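Seed library swap-by-mail returns to the Kilier valley this fall

30 August 2023

Gardeners in the Kilier valley can start sending in seed again on Friday, when the Flela Seed Library opens its fall exchange. It is the sixth year for the swap, and the biggest one yet. The list that went up on the library's website last night runs to 374 varieties, from pole beans and paste tomatoes to a very good-looking run of winter squash.

The idea is simple and it still feels like a small miracle every time. You mail in seed you saved from your own garden, you tick off what you'd like to grow next year, and a package of other people's seed comes back to you in February, right when the snow is gray and the whole valley is dreaming about tomatoes.

Last year 200 households took part. The library has room for more this time, thanks to the move into the old Shaikh feed store on Depot Street, which has a dry back room and a long counter for sorting (the previous home was a church basement that flooded twice!).

Larger donations, such as whole bean plants pulled for threshing or dried corn on the cob, can come in any sturdy carton. Paper bags inside are fine. Plastic is not, as anyone who has opened a bag of moldy favas will tell you.

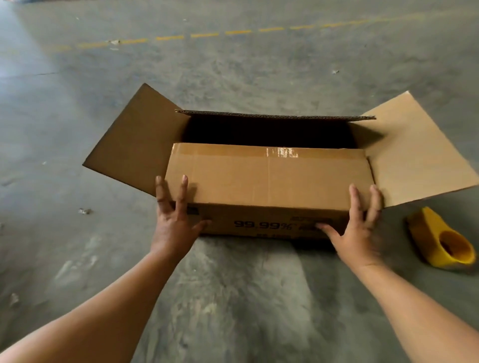 What's new on the list

The star of the list has to be the Flimine bean, a speckled pole bean that was grown on the north side of the valley for generations and then all but dropped out of sight. A single jar of it came to last year's exchange. It was shared among 23 growers, and their reports are a joy to read. Most had pods by late July. One garden in upper Kilier picked beans off a vine that had climbed over the porch roof and started down the other side.

Enough seed is coming back from those growers to offer the Flimine to everyone who asks, with a limit of one packet per household. The beans are good fresh when they're small, but they really shine dried. They hold their shape in soup and turn the broth a lovely brick color.

Tomatoes are as strong as ever, with 55 kinds listed. There are some nice early ones in there for people who garden up the hill and lose everything to frost in September. Peppers are thinner this year after the cold, wet June. Lettuce did wonderfully for the same reason, and there should be plenty to go around.

Flowers get their own page for the first time – zinnias, sweet peas, calendula and a tall, scruffy sunflower that the finches go wild for.

How to take part

Seed should be fully dry before it's packed. Beans and peas are ready when a fingernail won't dent them. Tomato seed ought to be fermented for a few days, rinsed, and spread on a plate until it no longer sticks. Label every packet with the name of the variety, the year and the town where it was grown. If you don't know the name, just say what it looks and tastes like. Some of the best things on the list came in that way, including a melon that is still going by "Grandma's orange one."

Squash and pumpkin seed is welcome only if you grew a single type or pollinated by hand. Squash crosses very freely, and a surprise gourd is fun just once.

Send everything to the Flela Seed Library at the Depot Street address, or drop it through the slot by the side door at any hour. Tape parcels well along the seams.
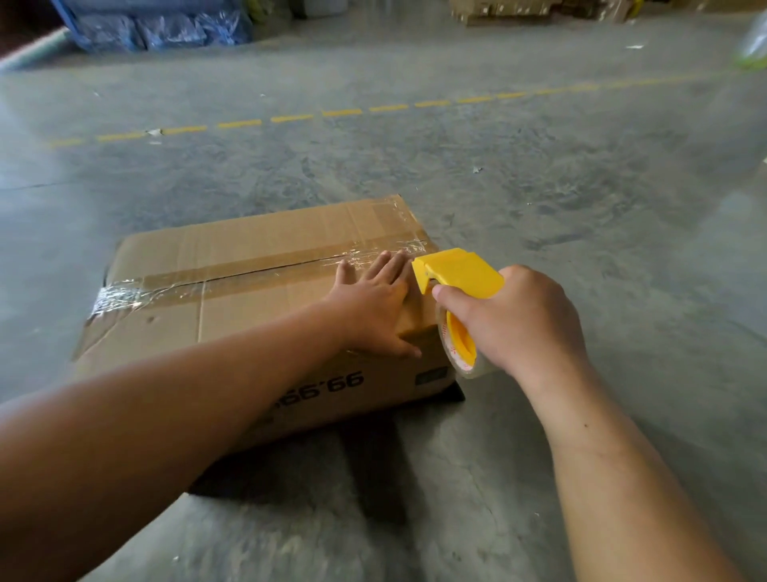 Entries close at the end of October. Packing takes up most of January, and the outgoing packages should reach mailboxes by the middle of the following month. There's no charge beyond return postage, and first-time gardeners with nothing to send can still ask for a starter set of five easy crops.

The library will also hold an open house at the feed store on the last Saturday in September, with a bean threshing table, a seed cleaning demonstration and a big pot of soup. Bring a bowl and a spoon. Kids are very welcome at the threshing table, where stomping is encouraged.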